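Brosero withdrawal stuck on pending, anyone else?

Forum > Pokies & Online Casino > Payments and Disputes

mallee_spinner
Put in a withdrawal at Brosero on Monday's promo balance, 900 bucks, still says pending. Docs were approved back in February so its not that. Live chat just pastes the same line about "high volumes". Anyone had one paid lately?

kettlechips
Which game did you win it on? They've got a list of excluded ones for the bonus and it's buried in the terms. Stinico's whole range was on there last time I looked.

mallee_spinner
Kirui mostly. Bit of Prakano at the end. Neither on the list, I checked before I started. 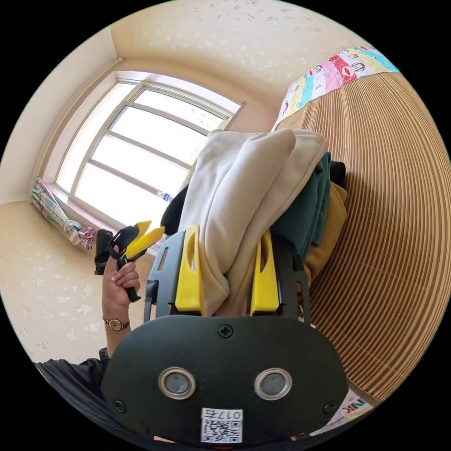 Also wagering bar was at full when I cashed out. Got a screenshot of that thank god.

dropbear_dave
Max bet. Bet you its max bet. There's a cap per spin while the bonus is live and one spin over voids the lot.

mallee_spinner
Never went over a dollar twenty a spin Dave

dropbear_dave
Did you buy a feature though? Buying the free spins counts as one bet at plenty of these joints. Got done for 200 that way.

mallee_spinner
...once. On Kirui. Bugger.

Barbara Kozłowski
Don't panic yet. Whether a feature buy counts depends on the wording. Look for "including bonus buys" or "any single wager". If it isn't spelled out you have something to argue with. Ask for the game log in writing, by email, chat gets wiped when you close the window.
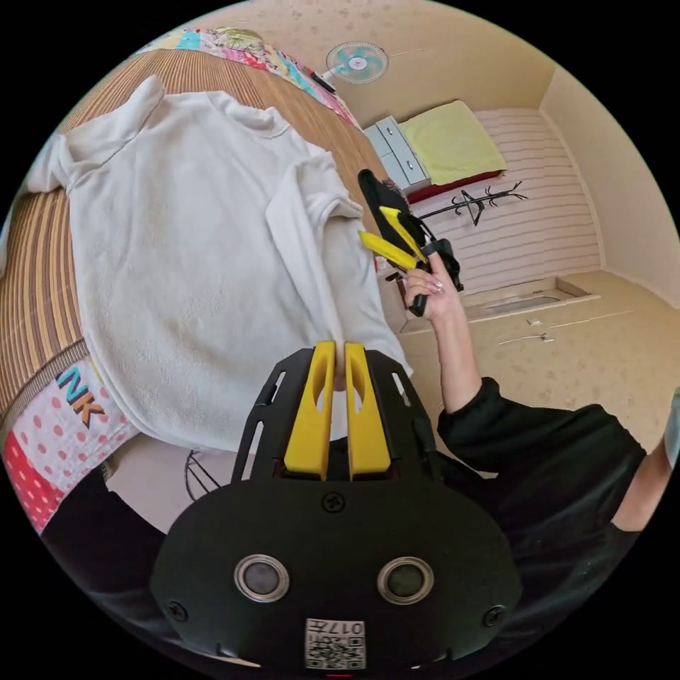 And don't cancel the withdrawal to "try again later", chat may suggest it. Money goes back in the balance and you know how that ends.

kettlechips
Seconding the last bit. Reversed one at 11pm, gone by midnight. My own fault but still.

dropbear_dave
Disagree on arguing the wording tbh. They write the rules, they read the rules. Take your deposit back if they offer and move on.

Barbara Kozłowski
That's how they keep getting away with it, Dave. I had 1,150 held on much the same point and got it paid after three emails. Kept them short, quoted the clause number, no swearing.

dropbear_dave
Good for you, I got a form letter and an account closure.

mallee_spinner
Ok found it. Terms say "maximum stake per game round". Nothing about buys that I can see. Email's sent, asked for the log like Barbara said.

kettlechips
Hm. "Game round" could go either way. A buy starts a round doesn't it

Barbara Kozłowski
It could, yes. I'd still make them say it. Save a copy of the terms page now with the time showing, they do get edited.

mallee_spinner
Done. Saved as pdf.

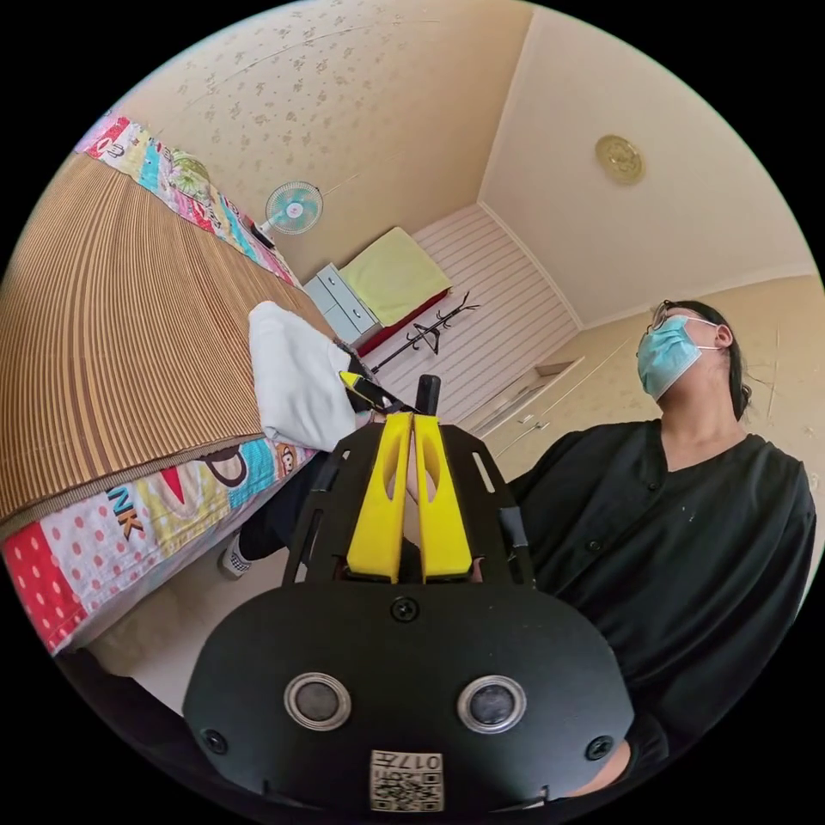
Will wait on the reply and not touch the account till then. Have put a deposit limit on too while I was in there, should of done it ages ago.

dropbear_dave
Smart. What did the buy cost you anyway

mallee_spinner
103. Paid back sod all as well, the win came later on normal spins. Thats what gets me.

kettlechips
Ouch. Put that in the email, the win and the buy being separate rounds. Might not help but can't hurt.

mallee_spinner
Sent a second one with that in it. Will post when I hear.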